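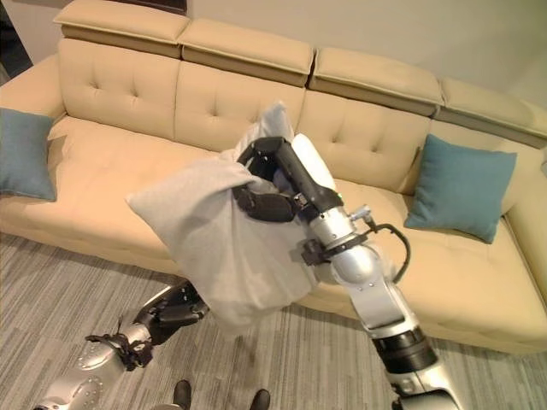
Evangelia Alexiou: Same thing on my batch. Varnish went on clear, came up frosty by morning, worst on the dark green hulls. I'm on Rornlow matte too. What primer are you using?

Jenness black, rattle can. Two coats. Primer is fine I think, the unvarnished spares from the same can look normal.

Log so far, for whoever picks this up:

4:10 pm – resprayed one test hull, shook the can 2 minutes. Still frosted.
5:30 pm – same again with the can warmed in tap water first. Less frost, decals went cloudy anyway. 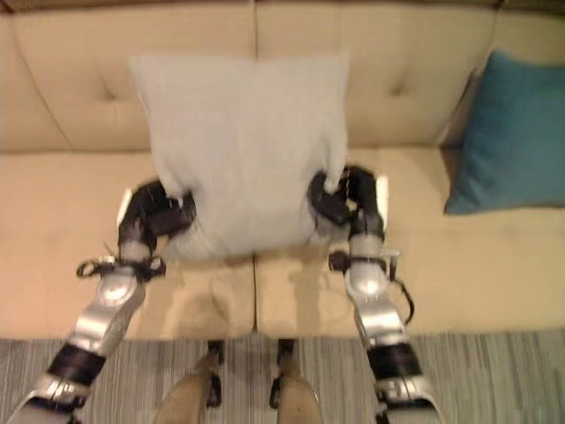
Tried a brush coat of gloss over the worst turret after that. Frost gone on the flat plates, still there in the recesses and round the hatches. Will need a second coat, thinned a bit. Dont flood it or it pools under the tracks.

Things to try next:

1. Gloss by brush, leave overnight, then matte from a different can. Thanasis has a Drutetti one he swears by.
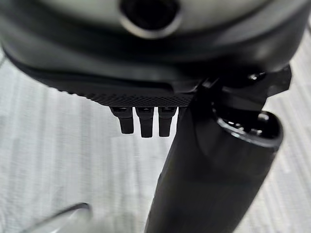
2. Spray indoors with the window shut. Garage was really humid both times, August, should of checked.

3. If the decals stay cloudy, peel and redo. I have 10 spare crosses left so not every tank gets one.

Infantry not touched yet – leaving them till this is sorted.

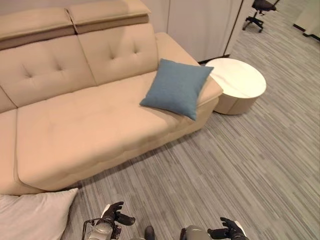
Also asked Iason if his halftracks did this, he used the same can in spring and got nothing. So either the weather or the can has gone off. Status: open. Will update after the overnight test.

– Thodoris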